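The Left Arm Stops
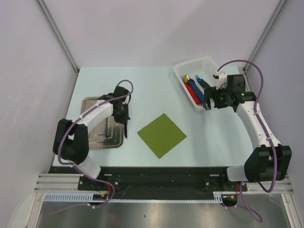
Run 1,029 was going to be the good one, and Eimear Ó Flaithearta had told everyone so, loudly, with her mouth full of toast. Two arms, one basket of spoons and whatnot, one metal tray, and the new Hapeta controller that was finally going to make them work like a pair of hands! She loved the left arm best. It had a way of coming in over the tray with its purple cable looped up behind the gripper like the tail of a pleased cat, and she could watch that for hours (and had, most nights in December).

At 2 in the morning the left arm stopped.

It didn't crash or shudder. It hung there, and the screen said FORCE LIMIT, JOINT 4, and then the screen said everything was fine. The right arm, which hadn't been told, kept going.

"Oh, you beauty," said Eimear, and hit the red button so hard she hurt her palm.

Because look at it! Stoltora had sworn that if one arm faulted, the other would freeze inside 30 milliseconds. It was in the manual. It was practically the cover of the manual. And there was the right arm, sailing along for nearly four seconds with its partner dead across the table. Anyone reaching in to help would have got a wrist full of motor.

She pulled the log and scrolled until her eyes watered. Line 2,939: fault raised. Line 2,940: fault cleared. Same timestamp. The left arm had shouted for help and taken it back before anyone could hear, and the watchdog only listened between ticks.

She rang Broltenix, who ran the night desk, and a sleepy man asked whether anybody was injured.

"No! It's wonderful. It's a terrible bug. Can you see my screen?"

"Is the cell locked out?"

She looked at the key, still in its slot, turned to ON. She took it out and put it in her shirt pocket and buttoned the pocket.

"It is now," she said. "Right. Go to line 2,939."

She heard him pull up a chair.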